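Frequently Asked Questions - Office Cabinets and File Boxes
Tidico Office Storage, Voltovmont
Last updated by Bujar Hodžić, July 26, 2021

Do you deliver the cabinets assembled?

Yes. The low cabinets come in one piece, with the doors already hung and the shelf packed separately inside. Please measure your elevator and your narrowest door before you order. If the cabinet must go up by the stairs, write this in the order notes and we will send two people.

How much weight can one shelf carry?

The standard shelf is made for 60 kilograms, if the weight is spread evenly. Full file boxes are heavier than most customers expect, so put the heaviest ones on the base of the cabinet and the light ones on the shelf.

Should file boxes stand or lie flat?

Both are possible. Standing boxes are easier to take out one by one, and you can read the spine without moving anything. Lying flat is good when you have only a few boxes, or when the shelf is set too low for them to stand. Please do not pile more than four flat boxes, because the lowest one will start to bend.

Which file boxes do you recommend?

We sell the Plasden box in two depths. The order number for the deeper one is 1261. Boxes of other makers also fit in most cases, but check the height first. We do not sell the Cha cardboard boxes anymore.

Where do I put the label?

Put one label on the spine and one on the wide face. Then you can find the box no matter how it was put back. Write the year first and the subject after it, and use the same order on all boxes.

Can I use the top of the cabinet?

Yes, for things you need during the day. The top is often level with a desk, and people like to leave a box there while they work with it.

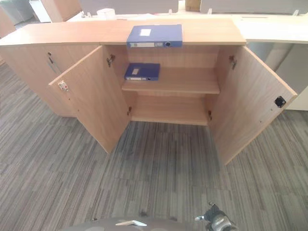

For the end of the day we advise to put the box back on the shelf and close both doors. Papers with names or salaries should always be behind a lock. If you want to keep the top as a work surface, give each file box a fixed place inside - otherwise the boxes collect there again after one week.

One door does not close evenly. What can I do?

Open the door fully and look at the hinges. Each hinge has a small screw that moves the door to the side. Turn it a quarter turn, close the door and look again. Do the upper hinge first, then the lower one.

I lost the key. Can I order a new one?

Yes. Send us the number that is stamped on the lock. A new key takes five working days. If you cannot read the number, we change the whole cylinder.

Do you take old cabinets back?

Only in Voltovmont, and only together with a new delivery. Please empty them completely and leave the keys in the doors.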